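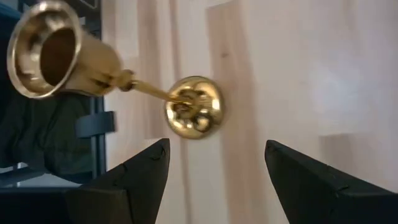
Wenn Tyyne Nurmi über Handglocken spricht, redet sie mit beiden Händen, und der Kaffee wird dabei kalt. Seit 26 Jahren spielt sie, seit acht leitet sie das Ensemble Stelura, das im Juni wieder im alten Kornspeicher von Drodmont auftritt. »Ich kam eigentlich vom Cello«, erzählt sie. »Dann hat mir jemand bei einer Probe ein tiefes G in die Hand gedrückt, weil eine Spielerin krank war. Ein einziger Ton! Und ich habe den ganzen Abend auf diesen Ton gewartet wie ein Kind auf die Bescherung.«

Genau das mag sie bis heute: Eine Melodie gehört hier allen zusammen, jede hat nur ein paar Töne davon. »Am Cello kann ich schummeln, wenn die anderen zu schnell sind. Bei den Glocken hört man sofort das Loch.« Geprobt wird abends, 90 Minuten, danach tun die Unterarme weh (bei den Bassglocken auch der Rücken).

Für das neue Programm hat Thu Trịnh ein Stück geschrieben, »Masine«, in dem die Glocken lange nur ausklingen dürfen. »Bitte nicht dämpfen, steht da über ganze Seiten«, sagt Nurmi und lacht. »Für uns ist das furchtbar schwer, der Daumen will immer ans Metall. Aber wie die Obertöne dann im Speicher stehen bleiben, das ist herrlich, da bekomme ich jedes Mal Gänsehaut.«

Noten lesen muss man am Anfang übrigens kaum können. Neue Leute bekommen bei ihr zwei Glocken und farbig markierte Stimmen. »Nach der ersten Probe spielt man mit. Schief vielleicht, aber man spielt mit!«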